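Using a test tube rack and a tray to keep a work table in order

Long thin things are the hardest to store on a table. Pens, rods, glue sticks and paintbrushes roll off the edge or end up in a jar where you can't find the one you want. A plastic test tube rack deals with most of them, a wooden tray takes whatever won't stand up, and a cloth does the rest. The whole job takes an afternoon the first time and a few minutes a day after that.

What you need

A plastic test tube rack, ideally with holes in two sizes
A shallow wooden tray with a raised rim
Two soft cloths, one for wiping and one for drying
Washing-up liquid and a bowl of warm water
A ruler that shows millimetres
A pencil and a sheet of paper

Choosing the rack

Measure your things before you buy. Lay out everything you want to stand up and write down the thickness of each at its widest point. For pens that is usually the cap or the clip, so measure there and not along the barrel. Then check the hole sizes given by the seller. A hole should be two or three millimetres wider than the item. If it is much wider than that, the pen leans over and knocks against the one next to it.

Mine came from the Kisier shop in Nevstead, where they had a box of them left over from a school order. A bright colour is worth having if your table top is pale. You see at once where the rack is, and you don't put your elbow on it.

Check the depth too. Many racks have holes that go right through, so thin rods drop down until they meet the table. That is fine for short ones. With a long rod, hold it near its lower end as you guide it in, or the top swings about and you miss the hole.
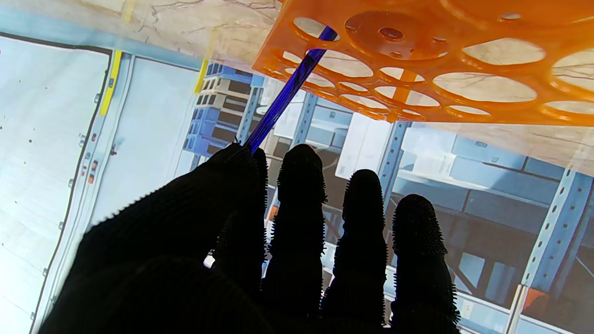

Carola Ehlers wrote in to say that she stands a strip of felt under hers, cut to the size of the base, so that nothing taps on the table when it goes in. She uses the small holes for crochet hooks and leaves the big ones for felt-tips, and she says the felt needs changing every January.

I tried the felt and have kept it for the brushes. For pens I don't bother.

Filling the rack

1. Put the rack at the back of the table, on the side of the hand you don't write with. Turn it a little towards you so that you can see down the rows.

2. Start with the thin things in the small holes. Leave every other hole free to begin with. You need room for your fingers, and a full rack is awkward to take anything out of.

3. Put the thick things in the larger holes, tallest at the back.

4. Stand pens with the cap up if they are gel or ballpoint. Felt-tips do better with the cap down, provided the cap closes properly.

5. Push gently on the end of the rack. If it rocks, you have too much weight on one side. Move the heaviest items towards the middle.

Don't force anything. A pen that has to be pushed in will have to be pulled out, and the rest come with it.

Wiping down

Clear the table completely before you wipe it. It is tempting to go round things, but water runs underneath the rack and stays there, and on a marble-patterned top you won't notice it against the veins. Real stone should only be wiped with plain water and a drop of washing-up liquid. Vinegar and lemon will mark it. Printed or coated tops are less fussy, but I treat them all the same way to save thinking about it.

Wring the cloth out well. Wipe from the back edge towards you in straight strokes, then go over it again with the dry cloth. Look along the surface from low down, with the light behind it, and you will see any water you have missed.

Pens that have picked up paint or glue can be cleaned at the same time. Lay the pen on the damp cloth, fold the cloth over and turn the barrel inside it. Keep the tip clear of the water. Ink on a wet surface spreads quickly, and on stone it can leave a stain that takes days to get out.

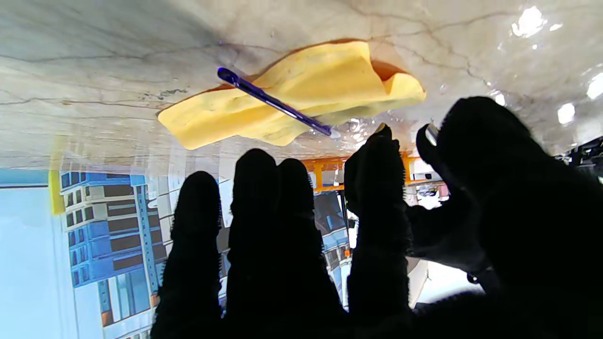

Purple pen on the yellow cloth, with water still on the marble.

If ink does get on the surface, blot it and don't rub. Rinse the cloth, fold it to a clean side and blot again. Maximiliano Vergara gave me the tip of using a bit of kitchen paper for the first blot, so that the good cloth stays good.

Wash the rack in the bowl once a month. A cotton bud gets into the small holes. Shake it out and leave it upside down until the holes are dry, as water left in them will end up on your pens.

Setting up the tray

The tray is for anything round, soft or oddly shaped: rubber bands, rings, erasers, small toys that have wandered in from another room. Choose one with a rim that is high enough to stop things rolling but low enough to reach over. Rounded corners are easier to wipe out than square ones.

Keep it on the other side of the table from the rack, so the working space is in between. I leave a gap of 38 centimetres, the width of my cutting mat plus a little. Wood doesn't like standing water, so make sure the table is dry before the tray goes back. A thin coat of oil twice a year is enough for the finish.
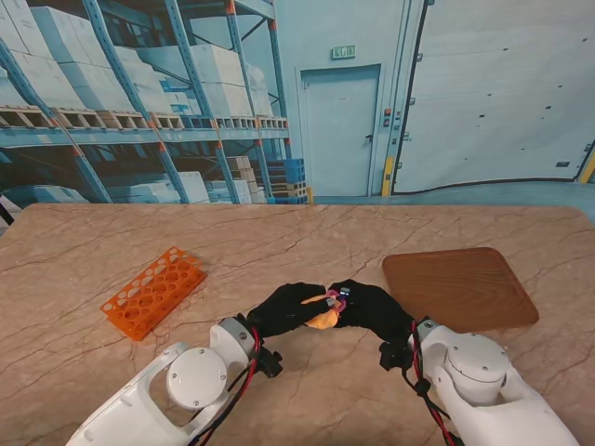
Before anything goes into the tray, take apart whatever has got joined together. Rings come off, bands are unwound, lids go back on the things they belong to. Use both hands, one to hold the larger piece and one to ease the smaller one away. Pieces that go in tangled stay tangled, and after a week or two you are back to a heap.

Then sort in one go. Long and thin to the rack, everything else to the tray. Anything that has no use on this table goes in a bag by the door and leaves the room with you.

Keeping it going

At the end of the day, put the pens back before you get up. Once a week, empty the tray on to the dry cloth and go through it. If the same thing turns up three weeks running and you haven't used it, find it another place.

When the rack is full, test the pens. I found 14 that no longer wrote, and after that there was no need for a second rack.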